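Jul 10, 2019
By Trudy McKinnon

Hi Renji, and hello to everybody else at the Hurkitz fund who gets these forwarded. You asked for a proper update on the two blogs, so I've made a pot of coffee and I'm going to try to give you one without wandering off (you know me, no promises).

The recap blog first. Since March I've put up 18 posts on Ralitz, one for every episode plus a couple of extras on the books it came from. I'd told you in the application that I'd also cover the prequel shorts and I haven't done that yet. They're hard to get hold of legally over here and I don't want to write from somebody else's summary. If they still aren't streaming by fall I'd like to swap them for a re-read of the first novel, if that's all right with you.

Readers! The recap blog had 1,583 visits over the grant period, and the finale post took 886 of those all by itself. I was so pleased I rang my sister. The trouble is that the finale crowd came, read, and went away again. I had 5 comments on that post and two of them were me answering the other three. 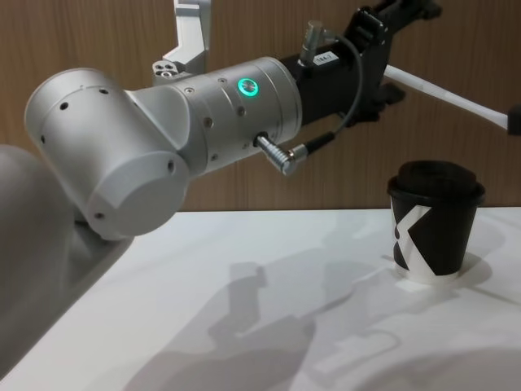 So I've been trying things. I now end each recap with one real question, something a person could answer on their phone in a minute, like whether the queen knew about the letter. That has done better than my old "let me know your thoughts!" which I am never typing again. I also moved the comment box above the related posts, and I switched off the thing that made people sign in first. Spam went up, of course, but I clear it out with breakfast.

The other blog, Sorneck Evenings, is the one where I write about whatever old fantasy series I've pulled off the shelf. It's slower and I love it more — I may as well admit that. Most of the people who read it write to me by email instead of commenting, long chatty emails too, and I've started asking if I can post bits of them. Nearly all of them say yes.

Money: the hosting is paid up through next spring, and the new theme came in under what I'd put down for it. I haven't touched the podcast line. I recorded a trial run on the Tiwari trilogy and my voice sounded like I was reading out a bus timetable, so that one needs more practice before I spend your money on a microphone.

I did send a draft of all this ahead to see if I was on the right track.

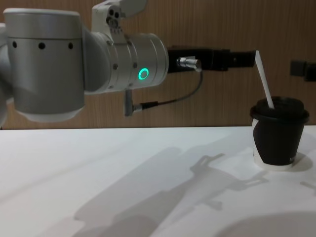

Renji Oda wrote back that the visits were fine and I should stop fretting over them, but that I ought to pick a posting day and stick to it, as half the recaps went up so late that people had already talked the episode to death somewhere else. Fair enough! I'll get each one up by the morning after the episode airs, even if it's short, and add the longer bits later in the week.

Next on the list is the season two preview, then an index page so new people can find the old recaps. I'll send the hosting receipt separately.

Trudy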